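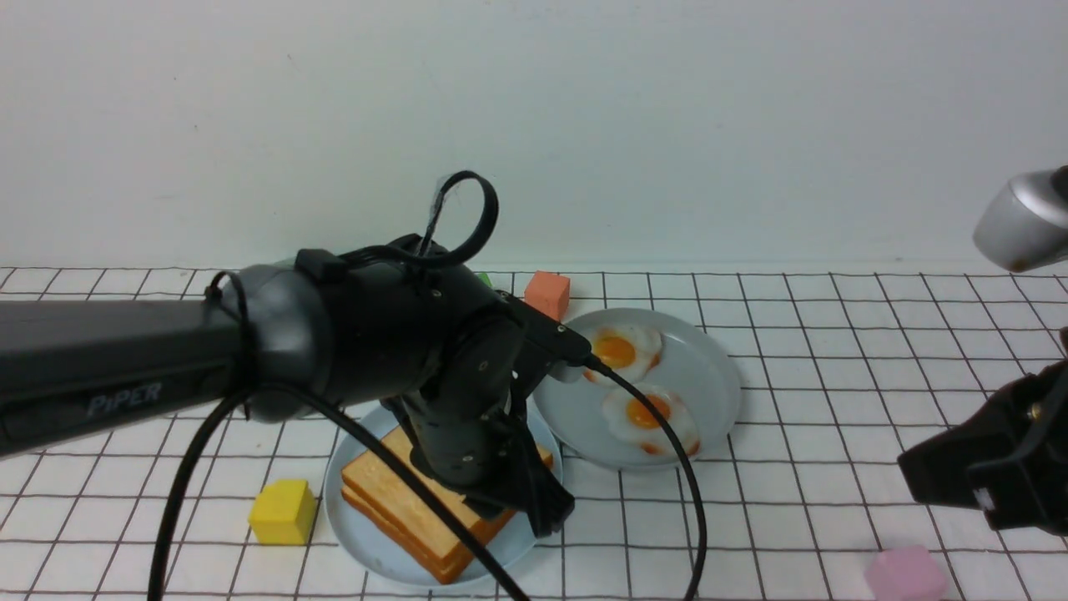
Prorkadix Review: One Tax Season With a Receipt App

Posted March 17, 2024 by Signe Myklebust

I do my own books. I translate manuals for a living, I have 7 regular clients, and every spring I used to sit on the floor with a shoebox and a calculator and say words my mother wouldn't like. So when Zsolt Szekeres (he shares my office and is much tidier than me) kept going on about Prorkadix, I gave in and bought a year of it last July. My return went in last week, so I feel ready to say what I think!

Setup

Pretty painless. You connect your bank, pick what kind of business you have, and it pulls in your transactions. Mine came in the same evening, all except one old savings account that I had to add by hand. It asks a lot of questions about your home office up front – square footage, share of the utilities, that sort of thing – and I got bored and skipped half of them. Don't do that. I had to go back in January and dig out every electric bill.

Receipts

You snap a receipt with your phone and it reads the store, the date and the total. On clean printed ones it did great. On faded gas station paper it was hopeless, and it once turned a $13.70 lunch into $1370, which would have been quite the sandwich. It does flag anything that looks odd next to your usual spending, so I caught that one, but I'd still check the list once a month.

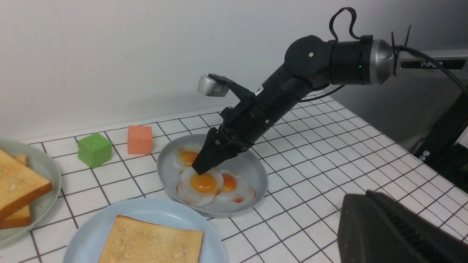 The categories are where I started to like it. You can make rules, so anything from my print shop goes straight to office supplies and I never see it again. Split purchases work too, if you buy printer ink and cat food in the same trip like I do. What I couldn't find was a way to apply a new rule to old entries. I wrote to support and got an answer from someone named Anouk, who was lovely and told me it has to be done from the web version, under Tools, and not from the phone. Fine, but put that in the help pages!

Mileage

Meh. It tracks drives in the background and you mark each one business or personal. It ate my battery and missed short trips, so I turned it off and went back to my paper log in the glove box. If you drive a lot for work, I'd look at Bolano instead, which I tried for a month and liked for that one thing.

Tax time

The quarterly estimate was the real surprise. It shows a running figure for what to set aside, and mine ended up $15 away from what my preparer, Bernd Lindemann, came up with. I know that's partly luck, my income is boring. He also liked the year-end export, one spreadsheet and a folder of receipts with names that make sense, and he found $3115 in deductions I'd have lost track of in the shoebox days (mostly software and that home office).

Would I buy it again? Yes, I already renewed. Four stars, with one held back for the mileage thing and the faded receipts. If you have employees or sales tax to deal with, I can't help you, I never opened those screens.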